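Comparing Grippers at the Toaster Oven: Tips for a Kitchen Test Bench

Kitchen Notes > Bench Practice

This page collects the working advice of the Bilto test kitchen on comparing two-finger grippers in ordinary household tasks. It is intended for schools, small workshops and home users who already have one or two light arms on a table and wish to know which fingers, camera positions and control settings suit kitchen work. Readers who have not yet mounted an arm should begin with the Bilto page on table fixing and return to this one afterward.

The task used throughout is the foil tray task. A small aluminum tray of sliced fruit is to be lifted by its rim and moved to or from a countertop toaster oven with the door down. It was chosen for the Bandthorpe bench after several simpler tasks failed to separate one gripper from another. Almost any finger can pick up a wooden block. A foil rim bends, slides and reflects light, and a weakness in the finger, the camera or the controller tends to show itself early.

Preparing the table

Cover the table with a matte mat. Brown paper is inexpensive and can be thrown away when it becomes sticky. A bare white tabletop returns a great deal of light to an overhead camera and makes the edge of a pale plate difficult to find. Tape the mat on the underside of the table where possible. Tape on the upper surface lifts in time and catches the fingers.

Flatten creases before starting. A raised fold of paper under one corner of the tray is enough to change the height of the rim, and results taken on a creased mat should not be compared with results taken on a flat one.

Place the oven so that its door opens toward the tray, at a slight angle to the table edge. An oven set square to the table obliges many light arms to approach with the elbow high and the wrist near the end of its travel. Mark the position of the oven's feet on the mat in pencil.

Keep the oven unplugged for all reaching and lifting trials. Power is not required to compare grippers, and the cord should lie behind the oven, well away from both arms.

Set out one plate only, and leave clear mat between the plate and the tray. A second plate may be introduced once the first series is complete.

Preparing the tray

Use a new tray for each gripper under comparison. Foil remembers every grip, and the second gripper in a series otherwise inherits the dents of the first. Trays from the same packet should be used for the whole comparison.

Load the tray with real food. Orange slices are recommended. They are light, they overlap neatly, and any disturbance to the row can be seen at a glance when the tray has been set down. Cut the slices thin and lay them in one line along the length of the tray. Very ripe fruit gives off a good deal of juice, which shifts to the low end when a tray tilts; this is useful in later trials and a nuisance in early ones. 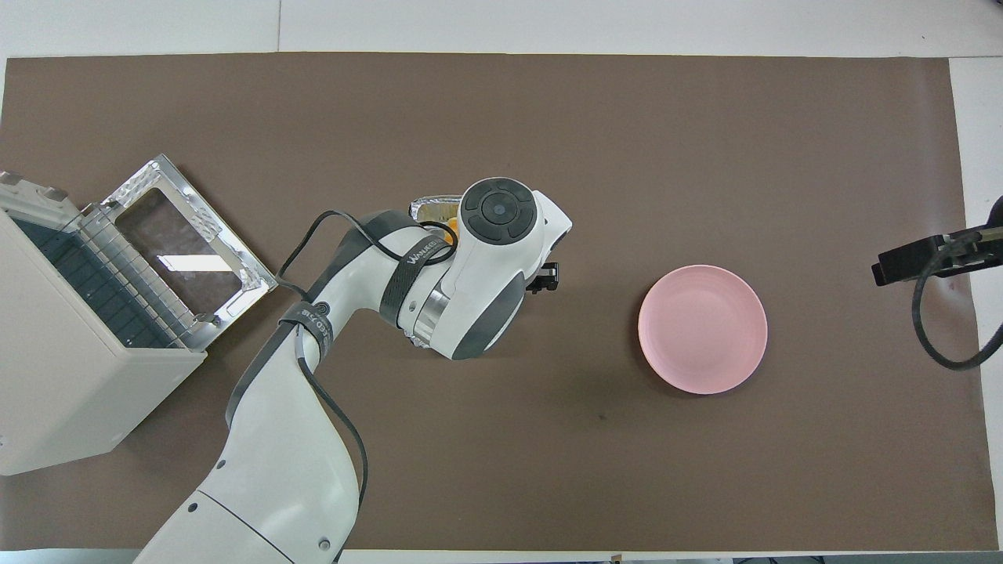 Choosing the fingers

The Bandthorpe bench compared four sets of fingers on the same wrist. The notes that follow are confined to foil and thin rims and should not be taken as a general ranking.

Flat hard fingers. These hold a rim firmly when they meet it squarely. When they meet it at an angle they fold the rim over, and the tray then hangs from a crease. They are satisfactory for racks and for the oven door.

Flat fingers with thin rubber pads. The best general choice. The pad allows a lighter grip for the same hold. Pads should be wiped with warm soapy water after every session involving fruit, and replaced when the surface begins to shine.

Ribbed fingers. Good on handles and tongs. On foil the ribs leave a row of small dents, and a tray gripped twice in the same place may tear.

Soft curved fingers, supplied to the bench by Lemaire. These were gentle with the food and with the tray. They were also the widest of the four, and they could not be brought between the tray and the oven wall without touching one or the other. For work outside the oven they remain a sound choice.

Fingers should be changed with the arm parked and the controller switched off. Tighten the finger screws by hand and check them again after the first few trials.

Setting the grip

Begin with the lowest closing force the controller offers and increase it one step at a time until the tray leaves the mat without slipping. Record that step. Adding one further step as a margin is acceptable; adding more will crush the rim.

Close slowly. A slow closing speed permits the rim to settle between the fingers, and a fast one pushes the tray across the mat before the grip is made.

Approach the short end of the tray. The long sides of a foil tray are weaker and bow inward when pinched. Where the tray is heavily loaded, use two arms, one at each end, and lift both together.

Lift a small distance and pause before traveling. If the tray sags or turns during the pause, set it down and begin again with a different grip point.

Placing the cameras

Two views are sufficient for most kitchen comparisons. One should look down on the work from near the arm, and the other should stand fixed beside or above the table. The near view is the better one for judging whether the fingers have met the rim. It has the drawback that the gripper head frequently hides the very thing being gripped. The fixed view shows the approach, the height of the lift and the position of the second arm, and it is the view to consult when two operators disagree about a trial.

Clamp stands to the table edge with the rod outside the mat. Cables from the stand should be coiled and tied so that they cannot fall across the working area. Do not move a camera in the middle of a series. If a stand is knocked, note the trial number and photograph the table before correcting it.

Daylight from a side window will alter the appearance of foil from one hour to the next. Sessions at Bandthorpe are held before 11 a.m. for this reason, with the room lamps on. Where a blind is available, draw it halfway and leave it in that position. 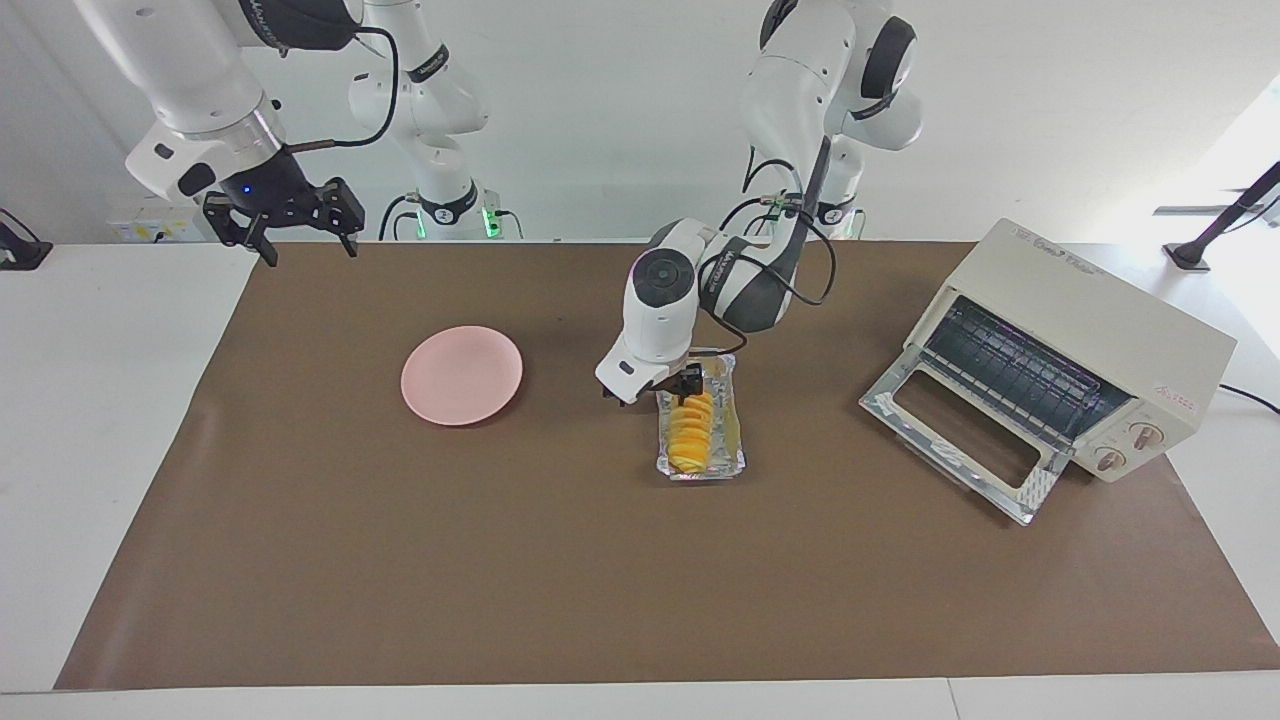
Working with two arms

Decide in advance which arm will touch the tray and which will wait. The waiting arm should be held open and well above the mat, on its own side of the table. Parking it low saves a little time at the next step and leads to collisions with the plate.

Mount both bases along the same table edge, and leave sufficient room between them for the elbows to swing. Before each series, move each arm by hand or at its lowest speed through the full path from tray to oven. Any cable that tightens along this path should be given more slack and strapped again.

Operators should agree on a single spoken word for stopping and use no other. The person nearest the stop button does not take notes.

Comparing controllers

Two methods of control were tried with each set of fingers: a hand-held controller, and a leader arm moved by the operator with the working arm following. The hand-held controller was easier to learn and gave steadier lifts. The leader arm was quicker at the oven door, where the fingers must follow a curved path, and it tired the operator's wrist in longer sessions.

A third option, the Trurkum foot pedal, was used to open and close the gripper while both hands guided the arm. It is recommended for operators who find that pressing a button disturbs their aim. The pedal must be fixed to the floor. A pedal that slides will be pressed by accident.

Allow every operator a short practice period with each controller before results are kept. Practice trials should be marked as such on the sheet and left out of the comparison.

Recording the results

Use one sheet per gripper and complete it at the table. The Bilto sheet, Form 513, asks for the following:

Finger type and date fitted
Closing force step
Controller used
Grip point on the tray (short end, corner or long side)
Whether the tray was set down level
Whether any slice moved out of line
Marks left on the foil

Six trials with each combination are enough to show a clear difference. Where the results are close, carry out six more on another day before drawing any conclusion. A trial interrupted for any reason is struck through and repeated, and the struck line is kept on the sheet.

Cleaning and putting away

Fruit juice dries into a glue. Wipe the fingers, the wrist and the lower part of the gripper head with a damp cloth, keeping water away from the joints and cable openings. Do not use spray cleaner directly on an arm. Spray the cloth instead.

Food that has been handled by a gripper on the bench is discarded. Used trays may be rinsed and kept for practice, stored apart from new ones.

Close the oven door by hand at the end of the session and check that nothing has been left on the rack. Roll the mat if it is clean enough to use again, with the pencil marks facing inward. The finger sets go back in their labeled boxes, with the screws in the bag taped to each lid.

Related pages: Table Fixing for Light Arms; Caring for Rubber Finger Pads; Opening Drawers and Oven Doors.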